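Keeping Small Things in One Place: A Storage Study for the Hustarlow Shared House

Student project report, Home and Product Studies, Skusley College
June 2026

1. Background

Hustarlow is a shared student house with one bathroom on each floor. The shelf above the sink is narrow, and everyone who uses the bathroom leaves things on it. In the first week of May we kept a log of what was left there overnight. Hairbrushes and combs came up most often, followed by hair ties, toothpaste and razors. Things fell into the sink, got mixed up or went missing.

Our project asked whether a small basket for each person would keep the shelf clear, and what sort of basket would suit a brush, which is the longest item most people own apart from a hairdryer.

2. What we looked for

We wrote a short list before choosing anything. The basket had to be light enough to carry from a bedroom with one hand. It had to let the owner see what was inside without tipping it out. It had to stand by itself on a flat surface, and it had to take a full-size brush. Cost mattered as well, but we left it until the end because prices changed between shops.

We looked at plastic tubs, fabric pouches and mesh baskets. The tubs stood up well but the solid ones hid their contents. The pouches were the cheapest and took up the least room, although they folded over when half full and the brush handle stuck out.

3. The basket and the brush

For the main part of the work we used a see-through wire-mesh basket, roughly oval, with a thin arched handle. The brush was a wooden paddle brush, chosen over a round one as it is wider across the head and so harder to store. We worked on a plain white board so that small items would be easy to find again afterwards.

Each trial began with the brush lying flat in front of the basket. It was then put in head first or handle first, and we wrote down whether the arched handle got in the way. We did the same with a comb and a pack of hair ties. The order was changed between rounds — brush first in one, brush last in the next.
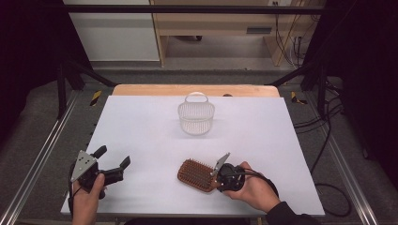

4. Results

Head first was the better way to store the brush. The wide end sat low and the handle leaned against the side, where it was easy to take hold of. Handle first left the bristles at the top, and hair ties caught on them when other things were taken out.

The arched handle was a nuisance if the brush went in straight from above. Coming in from one side solved this. The hair ties were best put in last, on top, although they slid down as soon as the basket was carried.

5. Problems

We tested one brush only, and a longer one might tip the basket over. We also did not try it in the bathroom itself, where the shelf is wet for much of the day. A group at Uvden lent us a second basket with taller sides, but it came too late to be used.

6. Next steps

We would like to put four baskets in the first-floor bathroom and repeat the overnight log. Each would need a name tag on the handle.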